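Chapter 4
Plating and Portioning Ring Donuts

Terms introduced: carrier plate, holding surface, finish side, reserve

Plating is the transfer of a finished item from the holding surface to the plate on which it is served. Chapter 3 covered icings and set times. The present chapter assumes that each donut has been finished on one side only and is handled with the finish side up.

Three conditions are fixed before transfer begins: the plate, the number of items per plate, and the order of colors. A plate with a raised rim limits sliding but reduces the usable area. 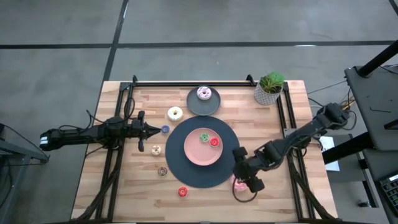 Items of contrasting color are placed side by side, with the rims of the rings close but not pressed together. Frosting that touches adjacent frosting will mark it. Items not yet assigned to a plate form the reserve and stay on the holding surface.

Section 4.1 defines plate area. Section 4.2 treats spacing, using the method of Palomino. Exercises begin on page 311.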